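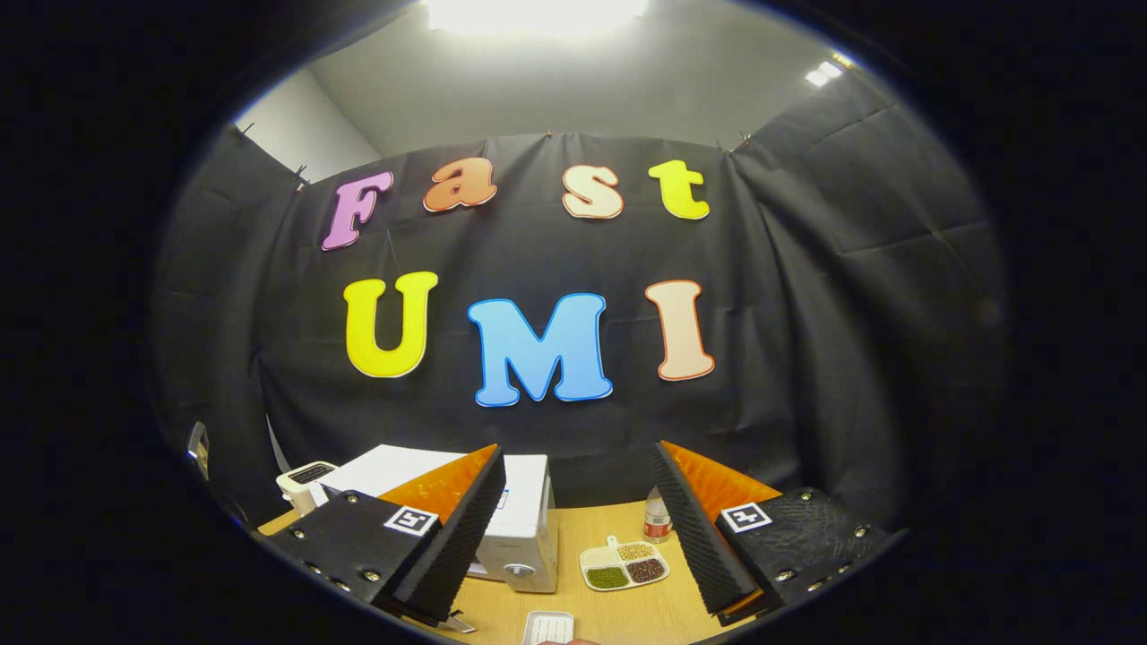 Bench notes, Wednesday, tabletop kitchen set

Goal for the day: 50 usable demonstrations on the kitchen table for the Conevine task list, single-hand and two-hand. We are short on the two-hand side and the policy shows it.

Setup. Black cloth on binder clips, letters on the cloth. The letters stay. I trialed a bare cloth in April and the visual tracking lost its footing every time the hand slowed down, with nothing in the upper half of the view to hold on to except creases and ceiling lights. Big flat shapes with hard edges cost nothing and give corners. The creases help a little too but they move when the door opens, so I don't want the tracker leaning on them. If someone irons the cloth, tell me before the next session so I can remap.

Ceiling lights. The panel nearest the table saturates. Exposure is locked, so the rest of the image doesn't pump, but I lose the top of the view entirely. Accepting this. Dimming the panel makes the table too dark and the black pads merge with the cloth.

Single-hand, 14:10 start. Props on the table: toaster, the boxy white appliance, divided dish with the beans and grain. Calibration check first: both finger markers have to be detected with the fingers fully open, then fully closed, then open. Left marker dropped out at full close on the first check. Wiped it, reseated it, passed. I still don't like how close it sits to the pad at full close. Dovhaniuk mounts would give another 2 mm of clearance and I have asked for a pair.

Gripper width. The width comes from marker spacing, so any play in the finger blocks goes straight into the action labels. Tightened all the block screws before starting. Should be done at every battery change. Currently it is done when I remember.

Dish reaches. Approach from the front, close on the rim, hold for a beat, lift, set down, open. The hold matters: without it the segmenter runs the close and the lift together and the policy learns to lift while closing. Discard anything where the hold is missing, even if the dish goes where it should. Filled compartments make the operator slow down near the end of the lift, and I would like that in the data. Keep them filled.

Do not correct a bad grasp silently. If the pads land wrong, open fully, back off, and approach again inside the same episode, then tag it as a retry. Retries are worth having. A half-open wiggle on the rim is noise and gets cut.

Start poses. I was starting every episode from the same spot above the table edge. Lautaro Montecinos went through the last batch in Truvov and found the start positions in one tight clump. Changed the routine: before each episode, shift the start left, right, up or back, no pattern. Feels sloppy, plots better.

Two-hand. Second gripper on its own cable. Time sync is the weak point. Both recorders have to see the same clock display before the first episode and again after the last, and the offset between the two checks goes in the session file. If the offset moved by more than 12 ms, the two-hand episodes from that session are single-hand episodes and get filed that way. No interpolating it away afterward. I did that once and the handovers had the receiving fingers closing early.

Cable routing for the second unit is still bad. It loops out on the operator's side and tugs at the wrist when the arm crosses the table. You can feel it, and it will be in the trajectories as a small pull toward the right on every long reach. Options: overhead hook, longer cable, or strap it to the forearm. Trying the strap next.

Order of hands. Task sheet says the second hand waits outside the work area until the first hand has a grasp. In practice people hover. Hovering puts a second gripper in the first gripper's view for most of the episode, which is fine, since that is what the robot will see. It has to vary, though. Some episodes waiting, some hovering, some already moving in.
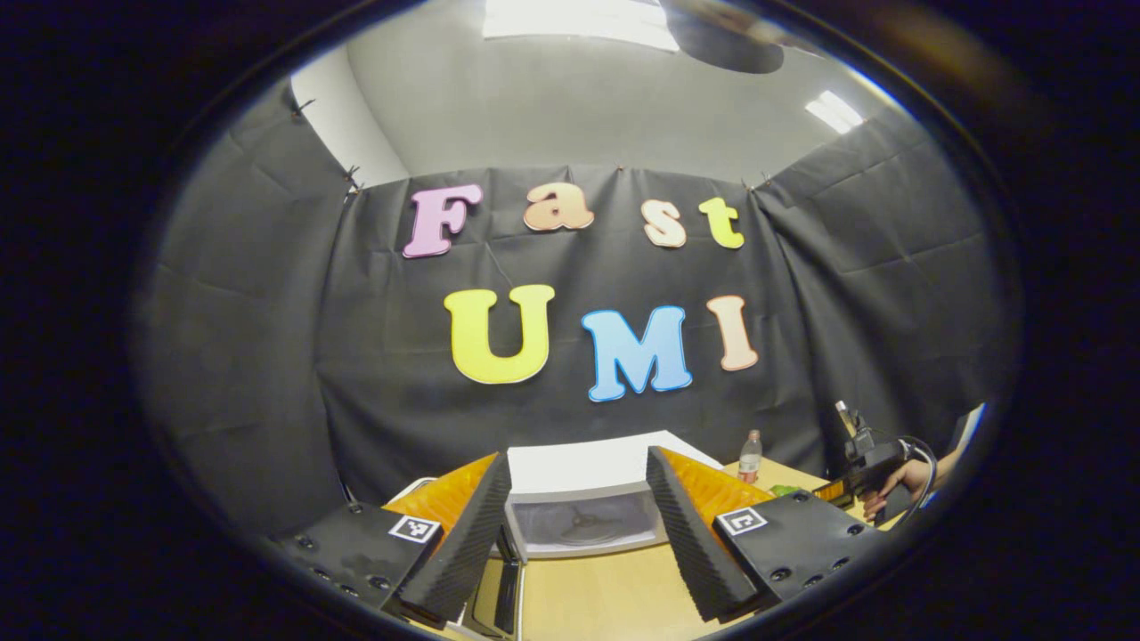 Pádraig Keogh disagrees with filing hovering and waiting under one task name. His argument is that the two give different timing for the same instruction, and a policy trained on the mix will stall halfway in, waiting for a cue that was never consistent. He wants a separate tag and a balanced draw at training time.

I think he is right about the tag and I am less sure about the balancing. We don't have the volume to throw any away. Compromise for now: tag them, train on everything, look at the stall rate on the arms, then decide. Lautaro will add the field to the Jirnura upload form. Old episodes stay untagged until somebody has an afternoon.

Upload. Jirnura rejects a session if any episode is under 400 frames after trimming. Short clean grasps get caught by this. Leave a longer tail after opening the fingers instead of slowing the motion down to fill time. Slow motion in the data means slow motion on the arm.

Open items:

Remap the room with the cloth as it hangs now, before anything gets moved.

Strap for the second cable. Repeat the long reaches with and without, compare lateral drift.

Dovhaniuk mounts: chase the order.

Write the screw check into the session sheet so it stops depending on me.

Decide on pad wear. The ridges hold up on hard props, but I have no rule for when a pad is finished. Proposal is to swap both pads together, never one, and note the swap in the session file so a change in grasp success can be traced to it.

Ask Pádraig for his list of stalled rollouts. I want to see which object they stall on before touching the training mix.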